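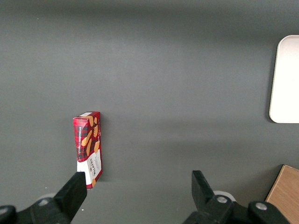

A box of Walkers vanilla shortbread next to the left finger of the gripper.

Can it put away the groceries yet?

By Elínborg Juhl
Last updated: 3rd March
Print this page | E-mail this item
Shares: 30 | Comments: 6

Many readers of the Kondivlow newsletter have asked me when a machine will unpack the shopping bag. I spent one morning at Jokimetti, where they try to teach an arm with two fingers to do it, and I will try to answer without promising too much.

A box of cookies is an easy thing for a person. For the arm it is a fair test. The box is tall and slim, so a small push at the wrong height can make it fall. If it stands at an angle to the fingers, they may meet a corner first and turn it before they hold it. And the cardboard must not be crushed, or the customer will get crumbs.

The team keeps a log of every try. Since September they have written down 729 tries with packages from the kitchen shelf, and they sort the failures into four kinds: missed, tipped over, squeezed too hard, and dropped on the way. Tipped over is the most common one. I was told that soft bags, for example rice or frozen peas, are still kept for later – they change shape each time and the team wants to have the boxes right first.

Speed is the other question. On the morning of my visit one package needed 30 seconds from the first movement to the shelf. At home I would not have patience for this. In a small stockroom at night it could be acceptable, and Abdel Hamid, the grocery chain which follows the project, is more interested in the stockroom than in the kitchen.

The software is called Lusix. Its new version is meant to choose the side of the box before the fingers come close, and to try again by itself when the first grip is bad. I have not seen this part working, so I will not judge it.

My answer for today is therefore: single boxes, on a clear table, often yes. A full bag with eggs on the top, no. I will go back when they begin with the soft bags, and readers who work with similar machines in a shop or a warehouse are welcome to write to me before that.

Share (30) | Read comments (6)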